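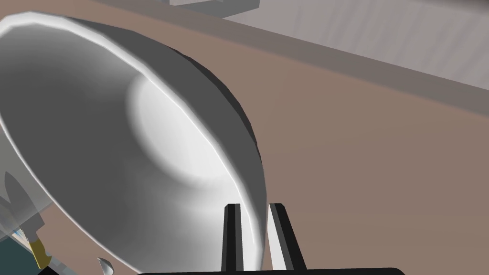
Inês Valadares Couto

Figura 1. Taça de metal prateado, imagem gerada por computador.

3.2 Assiduidade e recrutamento de sócios

As atas da associação de residentes estrangeiros de Dreltetti registam 113 sócios com quotas em dia em abril, mês da assembleia anual. A secção de Doden, criada mais tarde, reúne-se na mesma sala e partilha o orçamento. Foram consultadas as folhas de presença de 14 reuniões, sete de cada secção; duas, ambas de Doden, estavam incompletas e ficaram fora do cálculo das médias.

A presença de um orador convidado não alterou de forma visível a assiduidade dos sócios antigos. Entre os recém-chegados, a primeira visita coincidiu quase sempre com um almoço ou uma excursão, e a inscrição formal fez-se numa reunião posterior. O boletim Zusard, distribuído em papel, é a fonte de informação mais citada nas fichas de inscrição.

As fichas não indicam a data de chegada ao município, o que impede relacionar o tempo de residência com a adesão. Esse ponto é retomado na secção 4.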